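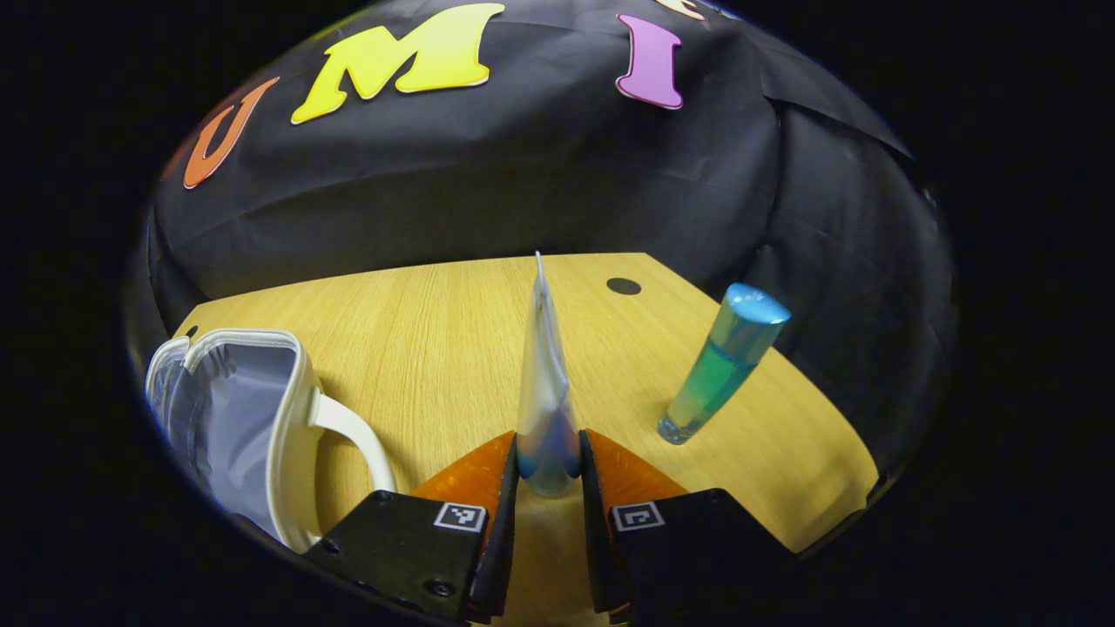
제4장 손이 하던 일을 나누어 맡길 때

이 장을 펼치신 여러분 가운데는 이미 현장에서 일해 본 분도 계실 테고, 아직 작업복 한 번 입어 보지 않은 분도 계실 것입니다. 어느 쪽이든 괜찮습니다. 앞 장에서 우리는 자동화 설비의 값과 회수 기간을 꽤 길게 따져 보았는데, 계산을 하다 보면 그 설비 옆에 서 있는 사람이 자꾸 표 바깥으로 밀려나곤 하지요. 그래서 이번 장은 사람 이야기부터 천천히 시작해 보려고 합니다.

생활용품을 소량으로 포장해 내보내는 회사 클래드포트(Cladport)의 작업실을 떠올려 봅시다. 컵을 집어 바로 세우고, 뚜껑 달린 병을 제자리에 놓고, 얇고 투명한 플라스틱 조각을 구겨지지 않게 옮기는 일이 이곳의 하루를 채웁니다. 말로 적으면 참 싱겁습니다. 그런데 이 일을 오래 해 온 쭈띠마 분낙(Chutima Bunnag) 씨에게 컵을 어떻게 집느냐고 물었더니, 한참 자기 손을 내려다보다가 "글쎄요, 그냥 집는데요" 하고 웃더랍니다. 손잡이가 어느 쪽으로 돌아가 있는지, 병에 액체가 얼마나 들었는지, 투명한 물건의 끝이 어디쯤인지를 손이 먼저 알아차리고 있었던 것입니다.

회사가 '스테소(Steso)'라는 이름의 집기 작업 자동화 사업을 시작하면서, 분낙 씨의 "그냥"을 풀어 적는 일이 동료들의 새 업무가 되었습니다. 손가락이 둘뿐인 집게로 같은 물건을 집어 보면 평소에는 의식하지 않던 판단이 하나씩 드러납니다. 누워 있는 컵은 테두리를 잡을까, 손잡이를 잡을까? 좁고 긴 조각은 어느 높이에서 물어야 곧게 설까? 작업자들은 직접 집게를 쥐고 시범을 보였고, 3주 동안 모두 709회의 동작을 기록으로 남겼습니다. 하루에 이 일에 쓰는 시간은 약 90분으로 정해 두었는데, 처음에는 그 시간을 쉬는 시간쯤으로 여기는 사람도 있었다고 합니다. 해 보고 나서는 그런 말이 쏙 들어갔다지요.

여기서 잠시 생각해 볼 것이 있습니다. 시범을 보이는 사람은 노동자일까요, 교사일까요? 임금표에는 여전히 포장 직무로 적혀 있는데 하는 일은 가르치는 일에 가깝습니다. 현장 조장 득 콩(Đức Khổng) 씨는 바로 이 문제를 들고 관리부를 찾아갔고, 여섯 차례의 면담 끝에 '시범 작업'이 별도의 수당 항목으로 들어갔습니다. 다만 작업 기록을 누가 어디까지 쓸 수 있는지에 대해서는 아직 합의하지 못했습니다. 이 문제는 4.3절에서 다시 다루겠습니다.

물론 모두가 반긴 것은 아닙니다. 손이 빠르다는 자부심으로 버텨 온 분들에게 느린 집게는 답답하고, 더러는 서운한 물건이기도 합니다. 저는 이 서운함을 적응 부족이라는 말로 쉽게 덮지 않았으면 합니다. 숙련이란 그 사람이 긴 시간을 들여 쌓은 것이고, 그것이 회사의 기록으로 옮겨 갈 때 본인에게 무엇이 남는지 묻는 것은 지극히 당연한 일이니까요.

이 장을 읽는 동안 여러분이 매일 하는 손일을 하나 골라 곁에 두시기 바랍니다. 빨래를 개는 일도 좋고 도시락을 싸는 일도 좋습니다. 4.1절에서는 그 일을 동작 단위로 나누어 적는 연습부터 해 보겠습니다.

검색어를 입력하세요 검색

관련 자료
제3장 설비의 값, 시간의 값
제5장 교대 근무와 무인 공정
사례 읽기: 사볼라이넨(Savolainen) 물류 창고의 직무 재배치
사례 읽기: 쿠시네(Kusine) 주방의 자동 세척 설비
용어 풀이: 숙련, 직무, 시범 작업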